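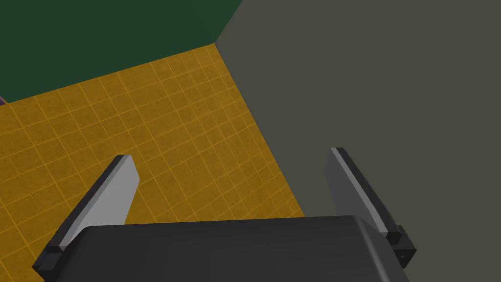
Iker Sotomayor
Contributing editor, automation and public events

The Deralska Open Day is a yearly public visit to the robotics workshop of Vundura, a maker of control software for robot arms. It is held in the month of May, in the Zinden building, and lasts one afternoon. The visit is best known for its simulator demonstration, in which guests watch a robot arm working inside a computer-made room before they see a real arm move.

Background

Vundura opened its workshop to the public for the first time after several local schools had asked for a visit. In the early years the guests only walked past the machines behind a barrier and listened to a talk. Many of them wrote on the comment cards that the talk was too long and the arm was too far away. The simulator was then added to the programme, so that guests could follow the work from the position of the gripper itself.

The name Deralska comes from the street where the first workshop stood. The company moved later to the Zinden building, but the name of the event was kept.

Programme

The open day has 2 sessions, and each session receives up to 70 guests. A session starts with a short welcome in the entrance hall. After this the guests are divided into groups and go to the simulator room, the workshop and the repair bench. The order is different for each group, and the guides carry a printed plan.

Children may take part if an adult stays with them. Bags and coats are left in the hall. Registration is free of charge, but places for the second session are usually taken first.

Simulator demonstration

The demonstration runs on a program called Cifuentes, which was written at Vundura for testing movements. The view on the screen is taken from just behind the gripper, with the two fingers reaching forward into the room. The simulated room is kept very plain. It has a yellow tiled floor and a dark green wall, and the lines between the tiles help the guests to judge distance when the view changes.

The operator begins with the fingers open and nothing between them. He or she explains which keys turn the wrist and which keys close the fingers, and then moves the arm slowly, so that everybody can follow. Guests are asked to say aloud in which direction the arm should go next. This part lasts 19 minutes, questions included.

A common question is why the simulated gripper has shadows and small details such as a screw hole. The guides answer that the model was made from the drawings of the real part, and that the lighting can be changed by the operator. Another question, mostly from younger guests, is what happens if the arm is driven into the wall. The operator will normally show it.

Workshop and repair bench

In the workshop a real arm repeats a movement which was prepared earlier in Cifuentes. Guests stand behind a line on the floor and the arm moves at reduced speed. At the repair bench a technician opens a worn gripper and passes the loose parts around.

Changes to the event

The programme of 5/8/20 was the first in which the simulator demonstration was also sent over the internet. Guests at home could type their directions, and the operator read them out before moving the arm. The typed directions arrived with a small delay, and the operator had to wait after each movement. The online version has been offered beside the normal visit since then, without the repair bench.

See also

Cifuentes (software)
Vundura
Zinden building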